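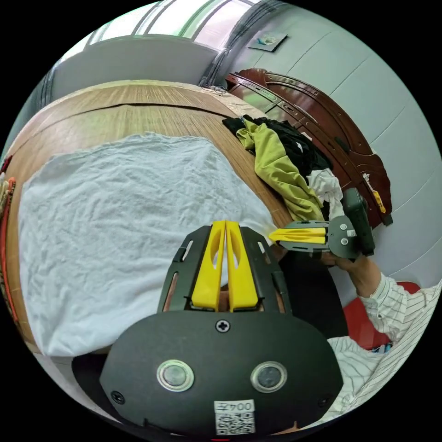
Parvathi Namboodiri says the table should come first, before the bed and before anything on the floor, and that our July plan had it backwards. If you have one clear surface with a clean cloth on it, she told us, you have somewhere to put everything else while you work. We tried it her way the following week and we haven't gone back!

Home Rooms, Isbridge: progress report to the Oakley Fund
Prepared by Nasrin Soltani
Sunday, October 7, 2018

Where we are

The project teaches everyday bedroom and table care to people who are setting up house again after a long stay somewhere else (hospital, mostly, or a relative's spare room). Your grant of $4,000 has covered the room rental, linens and printing, and I'm very happy to say we are a little ahead of schedule. The table session and the bed session are both running. The closet session is written but not yet tried with learners.

The table session

We use a plain white cloth on a light brown wood-grain table, and people like how quickly a room looks cared for once it's down. The lesson covers spreading the cloth, smoothing from the middle outward, and folding it away again so the creases fall in the same place next time. Maricruz Espinoza rewrote the folding part after the first group got stuck on the last turn, and her version is so much easier to follow. It fits on half a page now.

We have also added crumbs and spills, which were missing from the first draft. Learners kept asking what to do when a cloth is only dirty in one spot, and we had nothing to tell them.

The bed session

I have to admit this is my favorite. The room has a double bed with a dark red carved wooden headboard, a cream patterned bedspread, and a woven bamboo mat that goes on top. The mat caused more discussion than everything else put together. Do you lift it off to straighten the spread, or work around it? Ngaio Cosgrove's group lifts it. The Wilton group rolls it toward the headboard, straightens the foot of the bed, then rolls it back and does the other end. Both ways are in the handout, and learners can choose.

The big window makes a real difference too. With the checked curtains open there's good daylight over the whole bed, and wrinkles you'd miss under the ceiling light are easy to find.

Small things get their own short lesson at the end: used tissues, cables, whatever has been left on the covers. We ask people to clear these before they touch the bedspread, and that one change has made the lesson run far more smoothly. 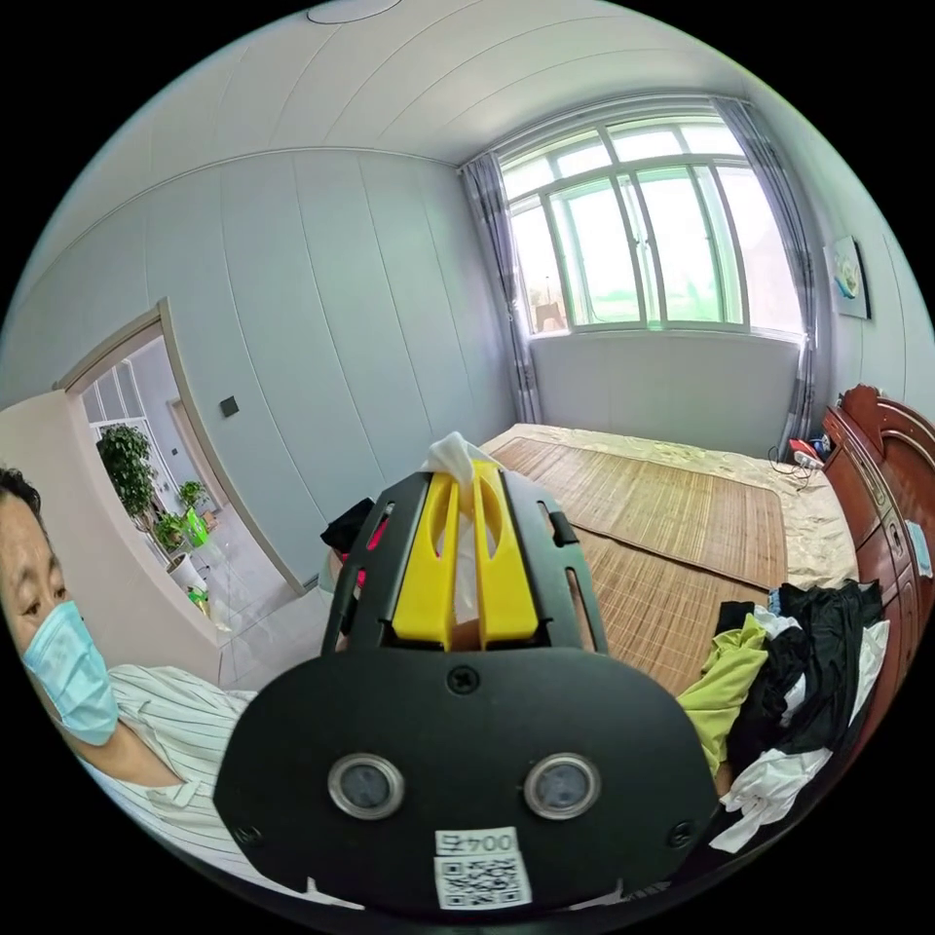

Printing and spending

We printed 400 copies of the handout and spent $400 on spare linens. The linens were bought from a shop in Cakthorpe that let us return the tablecloth that was too short. Receipts are with Nazanin Sharifi, who will send them under separate cover.

Still to do

Try the closet session with the Wilton group and fix whatever doesn't work.
Decide whether cables and power strips need a page of their own. I think they do.
Add drawings for the two ways of handling the mat.
Reprint the table page with Maricruz's wording.

We would love to have someone from the Fund sit in on a bed session before the next report. Mornings are best for the light.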